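Weighing and packing small parcels at home: some tips

Before I ship anything, I weigh it. It sounds like a small thing, but for a long time I guessed the weight and paid the difference later. These are the habits I keep now, when I send cables, spare parts and other small goods from my workroom.

Put the scale in the middle of the table. If it stands near the border, a long parcel will lean on the wall or on a box and the number is wrong. Check also that the table does not rock. A folded card under one leg is enough.

Let the display show zero before you put anything on the pan. If you weigh goods inside a tray, put the empty tray first, press the tare key, and then fill it. My tray is 467 grams, which I once paid postage for during a whole April.

Weigh the parcel closed. The bag, the tape and the label all count, and with light goods they can move you to the next price. I write the weight with pencil on the bag, near the place for the label.

Keep crates for the goods, and sort them by what is inside. Open crates are better than boxes with lids, you see quickly what is missing. Coils of cable should be wrapped in clear film before they go in, so they don't catch each other when you pull one out.

Green crates and white bags with red print:
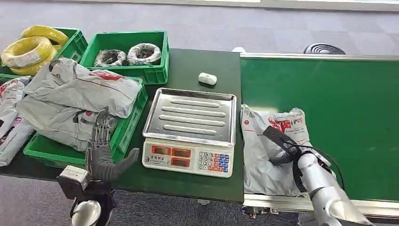
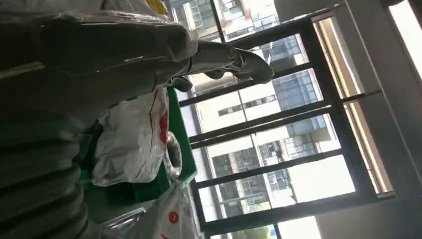
Leonor Sampaio wrote to me that she stopped using tape on courier bags completely, as the glue strip holds well if you press it for the count of 60 and first wipe the dust away with a dry cloth. She also asks people to push the air out before closing, so the bag does not open when another parcel is put on top of it.

I tried her way with the bags I buy from Pondix and it works for soft things. For heavy coils I still add 2 strips of tape across the flap.

Some more small points:

Cut the tape with scissors and fold the end under, so you find it next time.

Don't fill a bag to the last centimeter. The flap must lie flat.

Old crinkled plastic sheet is good for filling. Save the clean pieces in one bag and throw away the rest.

Put the label on the flat side, never over the closing. A courier will scan it faster and the person who opens the bag will not tear the address.

Wipe the pan of the scale at the end of the day with a damp cloth, then dry it. Take nothing heavy to store on it overnight, the scale does not like this.

Updated Jan 30, 2025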